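Handout 4: Visit to the Bomstead laboratory
Course: Introduction to Service Robots. Notes by Anil Kamath

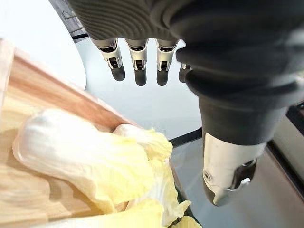
Please read these notes before we leave. The demonstration lasts 20 minutes and is led by Toàn Đặng. He will show the handling of leaf vegetables, a difficult task for a robot hand, as every leaf bends in a different way.

During the visit, write down:
- how the thumb opens before a grasp
- which finger touches the leaf first
- what the operator does after a failed grasp

Stay behind the yellow line. Questions are welcome at the end. Your report (one page) is worth 10 points.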